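4.2 What players told us about stopping

I went into the interviews thinking the main reason people played too long would be the fighting. It wasn't, or at least it wasn't what they wanted to talk about. They wanted to talk about the inn.

If you haven't played Grendow, the inn is where you can save, and it's also where your guild hangs out, sells things, and argues. So the one place where the game lets you leave is also the one place where everybody you know is standing. Natália Matos, who ran most of the interviews with me, started calling this "the doorway problem," and the name stuck (sorry, reviewers — I know it isn't in the literature).

We had 179 players fill in the sleep diary, and 17 of them agreed to sit down and walk us through one late night in as much detail as they could stand. The diaries asked for three things each morning: when you meant to stop, when you stopped, and what you were doing in between. That last box was a free-text box, and I'm so glad we fought to keep it. Some people wrote a single word. One person wrote six paragraphs about the price of fish oil.

The gap between "meant to stop" and "stopped" was widest on nights when the player had already finished what they logged in to do. I found that really surprising! I'd have bet on the unfinished nights. But when we asked, the answer made sense. With a quest half done, people had a clear end point and mostly stuck to it. Once the quest was over they went to the inn to save, somebody said hello, and off it went.
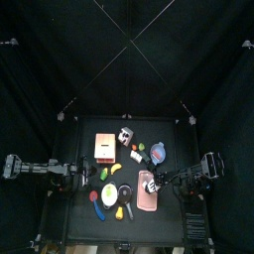
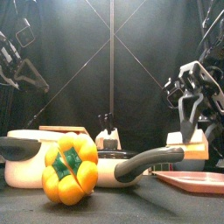
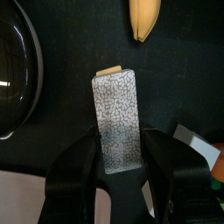 Figure 3. Toy kitchen items on a black tabletop with two robot arms (top); a yellow bell pepper with white cookware (middle); a patterned block held in a gripper (bottom).

Now, a fair question is whether this is just a Grendow thing. We can't rule that out. Salvador Mota pointed out early on that Hatby, which a lot of our players also had installed, lets you save anywhere, and the few diary entries that mention it do look different. People drift off in the middle of a level and nobody minds. But those entries came from players who already thought of Hatby as their "quick" game, so I wouldn't lean on them too hard. You'd want people who take both games equally seriously, and we only found 2.

I should also say something about the timing. We collected the diaries in November, right after the big harvest update, and there was plenty going on in the game that month. Deolinda Carrilho went back through the entries and pulled out every one that mentioned the harvest event by name. Leaving those out made the gap a bit smaller, but the finished-quest nights still ran later than the unfinished ones.

What we didn't ask, and I wish we had, was who else was awake in the house. Several players brought it up on their own. One said she always logged off on time when her brother was using the next room, and another kept going until his roommate got up for work. We come back to this in Section 5.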